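How to Check and Seal Joints and Cracks in a Concrete Plaza

Large paved areas fail at the joints first. Water gets in at the seams, washes out the base, and the slabs start to rock. One walk a year, in March if your winters are hard, will catch most of it.

What you need

Chalk or marking crayon
A stiff wire brush and a flat screwdriver
A leaf blower
Foam backer rod, one size wider than the joint
Self-leveling polyurethane sealant (we use Zato gray)
A notebook and a site plan

Step 1. Pick the right day

Clear the area of vehicles and go out when it is overcast. Bright sun washes out the fine lines. The surface has to be dry before any sealant goes down, so check the forecast as well as the sky.

Step 2. Tell joints from cracks

Joints are put there on purpose. They run straight and split the pavement into big rectangular panels. A crack wanders and often branches. Mark the two differently on your plan, as they get different treatment. Walk the length of the curb too, and look at the edge where it meets the slab.
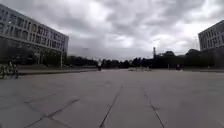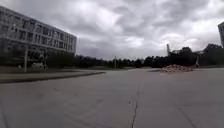
Panel seams in the first view; a long branching crack near the bottom center of the second.

Step 3. Mark and measure

Chalk both ends of every crack and write the length next to it. On the Pludden job we had 3498 feet of joint on the plan, and it took roughly 200 minutes to walk. Anything narrower than a credit card edge can be noted and left until next year.

Step 4. Clean out

Scrape out old filler, weeds and grit with the screwdriver, then brush both sides. Blow the joint clean, working away from the building. Do this twice. Sealant will not stick to dust.

Step 5. Fill

Push backer rod into the joints, leaving a half inch of space above it. Cracks too narrow for rod can be filled directly. Cut the nozzle small and pull it toward you at a steady pace. Stop just below the surface. Abbasi makes a long-handled gun that saves your knees if you have more than 100 feet to do.

Step 6. Keep off

Leave foot traffic off for a full day and vehicles for 5 days. Check for low spots and top them up before you open the area again.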